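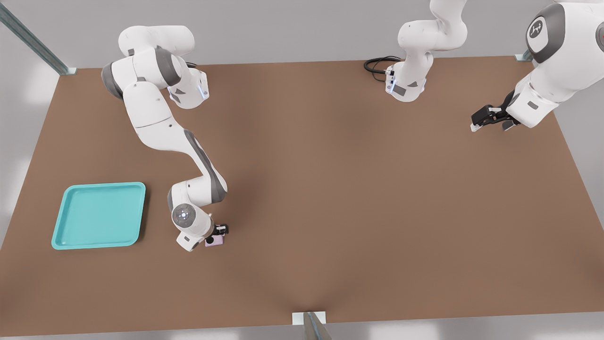

4. Collecting the Demonstrations

4.1 The task and the people who showed it

We wanted a task that a newcomer could understand in one sentence and still find a little tricky with their hands, and after a good deal of trying things out at Trindgate we settled on block-to-tray. The operator brings a gripper to a small block on the table, closes on it, carries it to a shallow tray, and lets go. Everything takes place inside Mutwood, our table simulator, with two arms mounted along the far side of the table and the operator sitting in front of an ordinary monitor with a pair of hand controllers. Zeyu Yu built the link between the controllers and the arms, and most of what felt pleasant about the sessions we owe to the care that went into it.

Our operators were 7 people from the department, and only Doaa Ouali had driven a simulated arm before we began. We had some worries about this - would beginners give us anything a policy could learn from? - but we decided early on that their hesitations were part of what we were studying. Each of them was given a short spoken introduction, a cup of tea if they wanted one, and as many practice tries as they liked before we started saving anything. Marcela Brabec sat in on the first sessions and kept handwritten notes, which we have leaned on heavily in this section.

The left arm does the work in this version of the task. The right arm stays live the whole time, and its joint readings are saved along with everything else, but the operator is asked to leave that controller resting on the desk. We considered taking the second arm out of the simulation altogether. In the end we kept it, as the same setup is used for the handover task in Section 5, and we wanted the two sets of recordings to share a single layout of arms, table and cameras.

4.2 What the operator sees

The operator works mainly from a fixed view of the whole table, and can call up a view from a camera carried near the gripper. People differed a great deal in how they used the second one. Some hardly touched it. Others switched back and forth so often that we had to ask them to slow down, because each switch leaves a small pause in the recording and those pauses pile up.
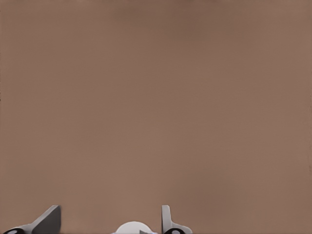

Tatiana Jelínek went through the early recordings by eye and found that the pauses had a pattern to them. Beginners tended to stop twice, once above the block and once more just before closing the fingers, and the second stop was usually the longer one. With practice the first stop melted away. The second one never quite did, even for Doaa, and we have come to think of it as an honest part of the skill: depth is hard to judge on a flat screen, and a person who cares about doing the job well will take a moment to look again. We therefore left these stops in the training data, and we come back to what the policy made of them in Section 6.

We should say a word about rewinding, too. In our first version an operator who missed the block could press a button and jump back to an earlier moment, which everybody loved. It gave us beautifully smooth demonstrations and, as a result, no record at all of how a person recovers from a miss. Zdeňka Sýkora made the case for removing the button, and she was right. From October onward a missed grasp stayed in the recording, along with whatever the operator did about it, and a try was thrown out only when the operator asked us to throw it out.

4.3 Size and shape of the collection

The collection, which we call Sokol, holds 3159 demonstrations. Sessions were kept to 80 minutes with a break in the middle, a limit we arrived at after watching tired hands turn sloppy. Every demonstration includes the controller motion, the joint readings of both arms, the opening of each gripper, and the images from the fixed and gripper cameras, all sharing one clock. We also kept a short comment from the operator whenever one was offered. These comments are uneven (one reads, in full, "better"), but they helped us more than once when a recording looked strange and the numbers alone could not tell us why.

The starting position of the block was changed between tries while the tray stayed on the left side of the table. We did this by drawing positions at random within reach of the left arm and setting aside any that put the block too close to the tray's rim for the fingers to fit.

Figure 2. The block-to-tray task in the simulator, seen from the fixed camera. The left gripper is at the pale pink block, with the turquoise tray beside it still empty. The right gripper is over the far part of the table and holds nothing.

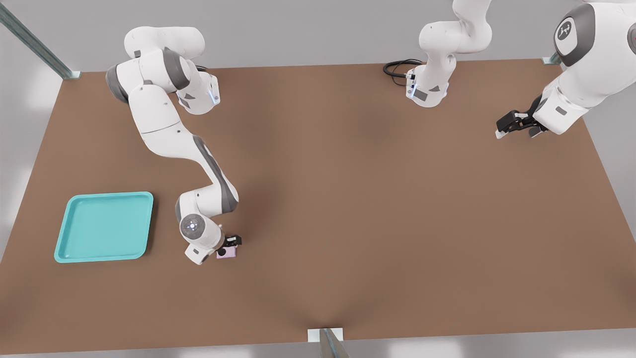 4.4 Cleaning and splitting the recordings

Before training we trimmed the idle stretch at the start of each recording, up to the first clear movement of the left controller. We did not smooth the paths. An earlier attempt at smoothing rounded off the small sideways corrections people make as they line up the fingers, and Tatiana's spot checks suggested that those corrections were worth keeping. The recordings from 2 operators were then held back entirely for testing, so that the results in Section 6 speak to hands the policy had not learned from. Recordings made with the rewind button are stored in a separate folder and were used only for the comparison in Section 6.3.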